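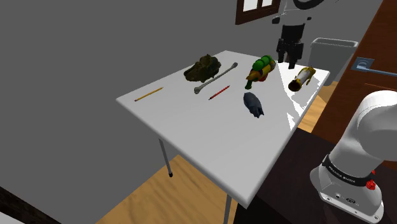
The Lerkik table in the simulator, with the arm waiting over the back corner.

02/11/2024

I spent most of Saturday on the sim side of the sorting build. The real arm at the Clendville workshop is booked until March, so for now everything runs on my desktop at home.

The room loads in 20 seconds, down from two minutes before I cut the mesh detail. The bone and the water gun were the worst of it. The pencils cost next to nothing to load but they are a pain to grasp, and I still have the finger opening set too wide for them.

Next job is the drop test. I want 250 resets with the objects landing in new spots each time, and a log of any that end up on the floor. Ebere Edet wrote the reset script and I only had to change six lines to get it talking to Corkero, the planner I use.

The light from the window is too harsh on the right side of the table. It blows out the tabletop near the white and yellow cylinder, and the detector loses the edge. I'll try a softer lamp first and leave the detector alone.

Files are in the Ekpo folder on the workshop drive. The old ones are still there too, so check the dates before you copy anything.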